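Contra la compra a granel obligatoria

En junio entra en vigor en mi municipio la norma que prohíbe a los comercios de menos de 3000 habitantes de radio vender fruta envasada en bandeja. La intención es buena y la apoyé cuando se presentó. Después de leer el texto completo creo que está mal planteada y que conviene corregirla antes del verano.

El primer problema es a quién se aplica. La tienda de Haiyan Xue, en la calle de la estación, tendrá que cambiar sus expositores y comprar una báscula homologada. El presupuesto que le han dado es de 2057 euros. El hipermercado Clodard, a diez minutos en coche, queda fuera porque su radio de clientela es mayor. Se obliga al que menos plástico mueve y se deja tranquilo al que más.

El segundo problema es que la norma habla de bandejas y se olvida de todo lo demás. Las redes, los protectores de espuma, las etiquetas adhesivas y los flejes siguen permitidos sin límite. Cualquiera que vacíe la bolsa de la compra sobre la mesa lo comprueba enseguida. 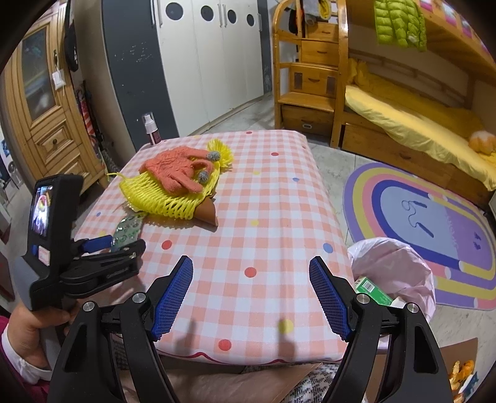

Una red de espuma amarilla para fruta, sobre un mantel de cuadros.

Estas redes evitan golpes en el transporte, y para una papaya o una pera madura tienen sentido. Lo que no tiene sentido es que lleguen hasta la casa del comprador. Podrían quedarse en la tienda, volver al almacén y usarse otra vez. El distribuidor Yeo lo hace con sus cajas desde hace años y no ha subido los precios por ello.

Ha-rang Kong, concejala de la oposición, propuso en el pleno un sistema de devolución para todos los envases de protección, con recogida en el propio comercio. Se rechazó con el argumento del coste, casi 3062 euros al año. Es menos de lo que se gastó en los carteles de la campaña informativa.

Mi propuesta es sencilla. Que la obligación dependa de los kilos vendidos y que incluya a las grandes superficies. Que las tiendas pequeñas tengan un año más de plazo y una ayuda para la báscula. Y que la norma nombre las redes y las espumas una por una, para que no haya dudas al aplicarla. El plazo de alegaciones sigue abierto en el registro municipal y yo ya he presentado la mía.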